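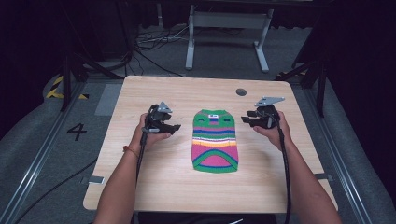 Ljubica Petek wrote to us in October that the two jumpers she sent in came back folded so evenly that she put them straight on the shelf at her shop without touching them again. She also asked why we fold children's knitwear flat and never on hangers, and whether we would take a box of baby blankets. The answer to the second question is yes. The first is answered further down.

About Wurkitz

Wurkitz sorts, checks, folds and packs second-hand and end-of-line children's clothes for small shops. We take mixed boxes, go through them piece by piece, and send them back ready for the shelf. Most of what comes in is knitwear: jumpers, cardigans, hats and the odd pair of leggings.

The business began in the back of a wool shop called Gamia, where customers used to leave outgrown jumpers to be passed on. When the bags took up more room than the wool, the folding moved out and became a separate firm. Gamia still sends us a box every month.

How we work

Every piece is laid flat on a table with the neck away from the folder and the hem towards them. It is smoothed from the middle outwards, with no pulling at the cuffs. Stripes help here. If the bands run level from side to side, the jumper is lying straight. A plain knit takes longer.

Sleeves go in first, across the body. Then the hem comes up to the neck, once for small sizes and twice for anything over age eight. Thick collars stay on the outside. Labels are left in place, including sewn-on patches on the front, and we fold so that the patch shows if the shop asks for it.

On the hanger question: knitted shoulders stretch, and on small sizes the stretch shows quickly. Flat is better for the wool and takes up less room in a box.

Checking

We look at seams, cuffs, necklines and underarms. Pieces with a pulled thread are put aside and mended if the shop has asked for mending. Pieces with a hole bigger than a fingertip go in a separate bag, marked, and are returned with the rest — we don't throw anything away without asking.

Sizes and boxes

Our standard box is made for us by Birier and holds 14 jumpers in sizes up to age six. Larger sizes go in the deep box. Tissue paper goes between light and strong colours, so please tell us if you would prefer none.

The smallest order is one box. The largest so far was 500 pieces for the Siriwardena shops, packed by size and then by colour.

Sending things to us

Please wash everything first and leave it unironed. Put a list in the top of the box with your shop name, the number of pieces and how you want them sorted. Shoes, coats and school uniform are outside what we do. Baby blankets are fine, folded in quarters or rolled.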